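Printed cloths on round tables: spot clean in place or strip every time?

underhem
Posts: 300

We run a long hall with a polished floor and set out round tables for people to sit and work at. The tables wear white cloths with a blue-grey leaf and flower print. Supplier was Clikura. The care labels were cut out before I took the job, so I have no fibre content to go by and am treating the dye as not colourfast until proven otherwise.

Present routine: clear wrappers and napkins, shake the cloth outside, blot whatever is on it, then treat the mark with a trigger spray while the cloth stays on the table. Full strip and wash at the end of the week. The trouble is what gets left out between clears. Phones come and go and do no harm. Food wrappers are the main source of grease, and they tend to end up mid-table, where a mark is most visible.

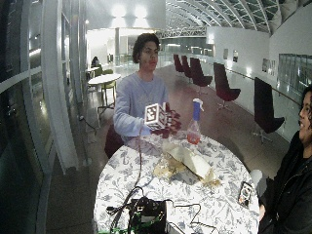 The grease marks from those respond to blotting if caught within the hour. After that they need a pre-treat and a wash, and I have had 2 cloths come back from Savent with a halo around the treated area. The halo is paler than the ground colour in one and yellower in the other, so I suspect two separate causes.

Questions are whether anyone is spot cleaning prints in place with consistent results, and whether a glass or clear vinyl topper is worth the trouble on a round.

selvedge_sue

Yellow halo is usually cleaner residue that went through a hot dryer. Pale halo on white ground is more likely the surrounding cloth having greyed and the treated patch being the original colour. Put the pale one beside an unused cloth in daylight before blaming the laundry.

What is the dilution in the spray? Are you rinsing?

underhem

Dilution per the label. No rinse when done in place. The timber top underneath would not thank me for it.

I can also report that fringed items on top of the cloth leave fibres caught in the weave. We have a pale yellow one that sheds gold threads, and they hold on through a shake. A lint roller takes most of them. On a dark print the threads are obvious at a metre. 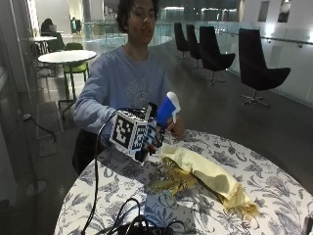
Na: no rinse is the whole fault, then. Any surfactant left in the weave attracts soil, so you are building a ring each time. Either rinse with a damp white cloth and a dry towel folded underneath, or leave the mark alone until the cloth comes off. I would do the latter. In-place cleaning looks after the people sitting there today and shortens the life of the cloth.

underhem

A strip mid-session means moving everything off the table, and there are usually cables across it that I would sooner not lift. Hence the question.

Lech Michalski

I disagree with the post before last. I managed linen for a marquee outfit, Rorutent, and we spot cleaned in place constantly. Procedure:

Dry blot first with plain white paper. No printed napkins, the ink moves.
Spray the towel, never the cloth.
Work from the outside of the mark inward.
Damp pass with clean water, then dry blot again.
Tag the spot with a safety pin at the hem in line with it, so the wash sees it.

The pin is what people leave out. Without it the mark goes through at standard temperature and sets.

We tracked 32 cloths handled this way over a season and the ones we retired went for burns and tears. No rings.

selvedge_sue

Were those prints or plain white? Plain white hides a good deal of sin because you can bleach it back.

Lech Michalski

Mixed, mostly plain. Fair point. I would still test the print. Wet a white rag, press it on the darkest leaf at the hem for two minutes and look for transfer.

underhem

Tested at the hem this morning, 20 Oct 2022. No transfer with cold water, very slight blue with the spray neat. I have changed to spraying the towel.

The napkins here are plain white paper, so blotting stock is already on the table as a rule, usually sitting on a tan wrapper by the time I get to it.

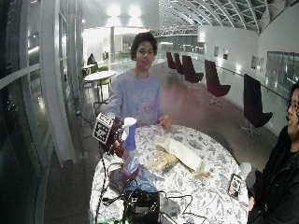 gusset asked whether a napkin that has been on a greasy wrapper is any use for blotting, and answered his own question: keep a clean roll on the trolley — used paper puts the oil back. He also wanted the drop measured before anyone spends money on toppers, on the grounds that a heavy topper over a slick cloth creeps and takes the hem with it.

underhem

Drop is some 300 mm all round. No creep so far, but nothing heavy has been on top either. Noted on the paper.

Na

Skip the vinyl. Condensation gets trapped under it and you will have mildew by the end of October. If you must have a topper, use a second, smaller cloth in a darker colour and wash that one daily.

underhem

A tan topper has been suggested by the person who signs for the linen. Tan hides tea. My reservation is pattern against pattern.
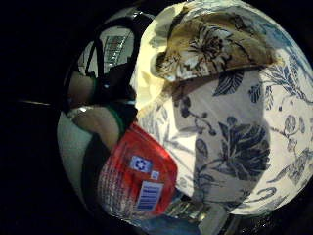 Tan with dark flower over white with blue leaves. 

selvedge_sue

The colours sit together well enough. I would want the tan plain. Two florals of that scale will make every stray thread hard to find, and you have just said the threads are a problem.

Na

Agree on plain. Still say no spray in place.

underhem

Going with plain tan on 2 tables as a trial, Lech's method on the rest, pins at the hem. Savent have asked for the spot list to be bagged with the load. Will post the results when the next wash comes back.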